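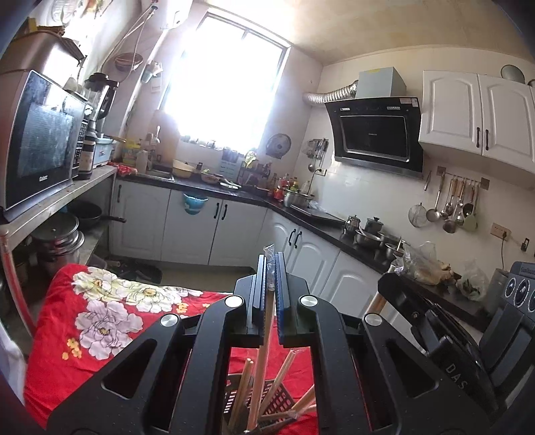
Ledon House Kitchen Users
Minutes of the regular meeting
Monday, August 21, 2023, 6:30 p.m., ground floor kitchen

Present: the chair, the note taker, the lunch group, the evening cooking class, one person for the tenants upstairs.
Apologies: the Sunday tea group.

1. Minutes of the last meeting

Read and accepted with one correction. Item 4 should say "drain cover," not "drawer cover." The drain cover has been replaced.

2. Matters arising

The key for the dry goods cupboard is back on its hook. The evening class had it over the summer break and regrets the trouble.

The noise from the extractor fan was reported to Bimier, who look after the building. Bimier sent someone to look at it and a part is on order. No date given. The chair will call again if nothing is heard before the next meeting.

3. Chopsticks and the table basket

The lunch group reported that the delivery from Nultano came in, 800 pairs, individually wrapped. The boxes are in the hall closet on the shelf above the mop bucket. Everyone agreed they should not stay next to the cleaning things. The lunch group will move them to the dry goods cupboard by the end of the week.

Discussion of how they should be put out. At present they go in the plastic utensil basket on the table with the flowered cloth. The evening class said people reach across each other for them at the start of a meal and some end up lying over the rim. The lunch group said they had no trouble with this, but they serve fewer people at one time.

It was suggested that the basket be hung on the wall by the sink. The tenants' representative was against it. Chopsticks near the sink would get splashed, and guests should not have to walk into the cooking area to get a pair. After some discussion the basket stays on the table. Whoever sets up puts it toward the back, with the compartments facing the people sitting down.

Loose sticks came up again. Single sticks and ones with torn wrappers have been turning up in with the good pairs. The lunch group wanted to throw these out. The evening class asked to have them for stirring and for testing oil, and this was agreed. They go in the jar by the stove. Nothing without a full wrapper is to be handed to a guest.

Agreed:
Only wrapped pairs in the basket.
Fill it before the meal, and top it up from the box only with clean hands.
Do not pack it so full that the wrappers tear when a pair is pulled out.
Empty it and wash it once a week. The lunch group takes the first turn.

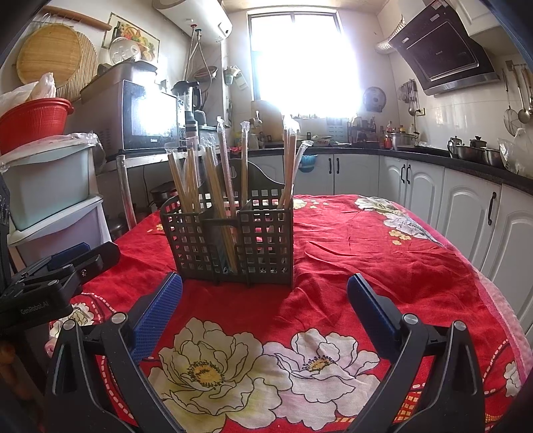
The tenants' representative asked whether the basket has to be put away after each meal.

It can stay out on the table during the week, and goes into the cupboard on Friday evening with whatever is left in it.

The note taker will write this on the card inside the cupboard door.

4. Tablecloth

The red cloth with the big flowers is liked and will be kept for everyday use. The evening class pointed out that it wrinkles badly when it is folded small and pushed in the drawer. In future it should be rolled or hung over the rail.

It was asked whether a second cloth should be bought so that one can be in the wash. The lunch group has seen cloths of the right size at Shahbazi on the corner. They will bring back a price. A plain color would be acceptable, though most of those present wanted flowers again. No money to be spent until the price has been reported.

Washing: cool wash, by itself. The last time it went in with the dish towels the towels came out pink. The chair offered the old towels to anyone who wants rags.

5. Microwave and shelf

The microwave works and there have been no complaints about it. The complaint is about what gets put on top. Food and odds and ends pile up there and people then cannot find what they left. The tenants said that some of it is theirs and they will sort through it.

Agreed that the metallic box may stay on top for now if the tops of things are kept low enough not to slide off. Anything else on the microwave after the weekend clear-out will be moved to the lost property crate.

The blender is kept behind the microwave and is awkward to get at. The evening class uses it most and would like it on the counter. The lunch group needs the counter for trays. Left where it is until November, when the shelf is due to be looked at anyway. Two people should lift the microwave if it has to come forward. Please do not drag it.

The keypad should be wiped with a damp cloth only. No spray.

6. Cleaning turns

The present list runs out at the end of this month. New list as follows:

First week: lunch group
Second week: evening class
Third week: tenants
Fourth week: Sunday tea group, to be confirmed as they were absent

A turn means the counters, the table, the sink, the floor, and the trash taken out. It takes one person less than an hour. The evening class asked for the floor to be left until after their session on the nights they cook. Agreed.

Three dish towels are missing from the set. If they have gone home with anyone's dishes, please return them to the drawer.

7. Shopping

Dish soap, large bottle. Lunch group.
Trash bags, the ones with ties. Tenants.
Paper napkins. Not needed, there are two unopened packs under the counter.
Clear wrap. Evening class will bring a roll and leave the receipt in the envelope.

8. Any other business

The tenants asked if the kitchen window can be left open overnight in hot weather. Bimier's rules say all ground floor windows are to be closed, so it has to be shut by the last person out.

The evening class will need the kitchen an hour earlier for its first session of the fall. The lunch group had no objection and will clear the table before they go.

The Sunday tea group has left a note asking for more hooks for aprons. Held over until they can attend.

9. Next meeting

To be held in the kitchen at the same time of day. The chair will put the date on the door. Items for the agenda should be given to the note taker beforehand.

The meeting closed at 7:25 p.m.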